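A Morning at the Ballwood Open House

By Walid Kassab | May
4 min read

Cesach opened its Ballwood site to visitors for one morning last month, and I went along with my colleague Alaric Ridgeway. The doors opened at 9:30. We signed in, got a badge and a map, and joined a group of 16.

The tour started upstairs, where the company has set up several furnished rooms for household tasks. Operators there work with a pair of hand-held grippers. You squeeze to close the jaws, do the chore, and the motion is recorded for training. Folding and hanging laundry takes up most of the schedule. Each operator is asked for 100 good takes of a task before moving to the next one. 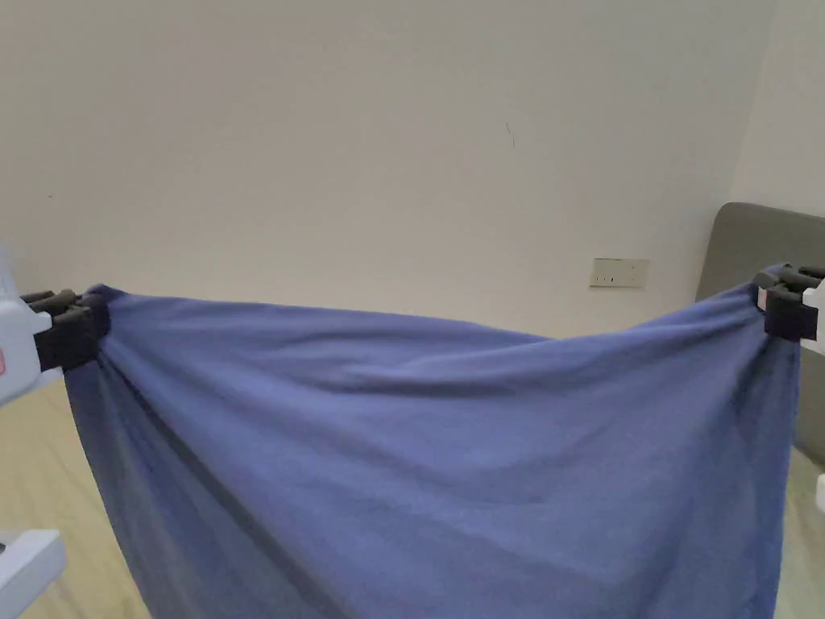
I got a turn with the grippers after the demonstration. They are lighter than I expected, and the hard part is picking up cloth by the corner. I kept grabbing two layers at once. Our guide told me to come in lower and close more slowly, which helped. Alaric managed a full fold on his third try — badly, but it counted.

Downstairs is the remote control area. An operator sits at a desk and moves two small arms, and two larger ones across the room copy them. The software is called Temoseo. It keeps a running total on a wall screen, and that stood at 905 when we came in. The delay was hard to notice, but there is no feel for how tightly you are gripping. One visitor asked about this and was told it is being worked on.

The last stop was a talk in the Haddadin room. It ran long and covered mostly how takes get sorted and thrown out. I would have liked more time upstairs instead. Coffee was free, parking was not. They plan to open again in the fall, and sign-up is through the front desk.

1278 views
16 shares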